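Startseite | Notizbuch | Projektion | Ton | Archiv | Kontakt

Werkstattbuch, 24. Dezember 2020

Filmabtastung »Hovik«, Rolle 3

Heute endlich die dritte Rolle durch den Scanner gebracht, und was für eine Freude! 1.167 Meter 35 mm, Nitrogeruch gleich null (also wirklich Sicherheitsfilm, wie auf der Dose stand), und die Perforation hält viel besser als bei Rolle 2. Im November hatten wir dort noch 81 Klebestellen nachgearbeitet, diesmal waren es ein paar wenige gleich hinter dem Startband.

Am Sellar läuft jetzt die neue Andruckrolle. Der Bildstand ist so ruhig, dass ich beim Vorspann zweimal nachgesehen habe, ob das Band überhaupt läuft. Bitte die Federspannung so lassen, Markierung mit Fettstift ist am Gehäuse!

Farbe: Akt 3 ist ordentlich ins Magenta gekippt, aber im Gelbkanal steckt noch erstaunlich viel. Mit der Collet-Kurve, Gamma etwas flacher, kommt die Hafenszene richtig schön zurück, sogar die Lichter in den Fenstern. 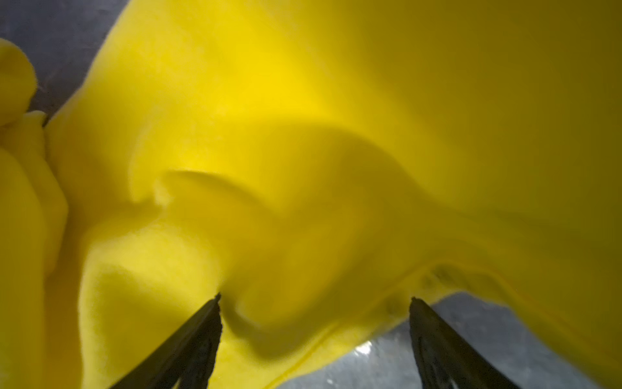 Ton

Lichtton eingelesen, Zackenschrift, einkanalig. Ab Meter 90 knistert es kräftig, danach wird es sauber, und die Musik in der Tanzszene klingt so voll, dass ich sie dreimal gehört habe (ja, auch mit Oner-Filter, der macht die Höhen aber zu stumpf, lieber ohne). Der Versatz zum Bild stimmt noch nicht ganz, am Aktende hängt der Ton ein Bild nach.

Offen:
- Versatz am Aktende prüfen
- 3.000er Lampe nachbestellen, die alte flackert beim Kaltstart
- Rolle 4 zum Akklimatisieren aus dem Kühlraum holen, Dose zulassen!
- Sicherung von Akt 3 auf das zweite Band schreiben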